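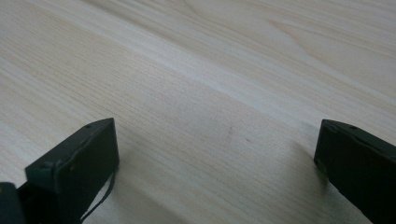
Pale wood grain, Watska College open house.

Alumni > Chapters > Visits

January
By Ottar Ljungberg

Our chapter went back to Watska for the January open house. The bus left Brivesura at 7:30 on Tuesday with 40 of us on board. Doors opened at nine in Eide Hall, where the registrar gave a short talk. Enrollment is now 900, she said, and the evening program is full.

Lourenço Cordeiro led the walk to the old dorms. He lived on the top floor for 3 years and found his room is now an office. Lunch was soup and rolls in the dining hall. The Clitis Singers did two numbers and then the school song, which most of us still knew.

The bus was back by six. Anyone who left a gray scarf on it can call me.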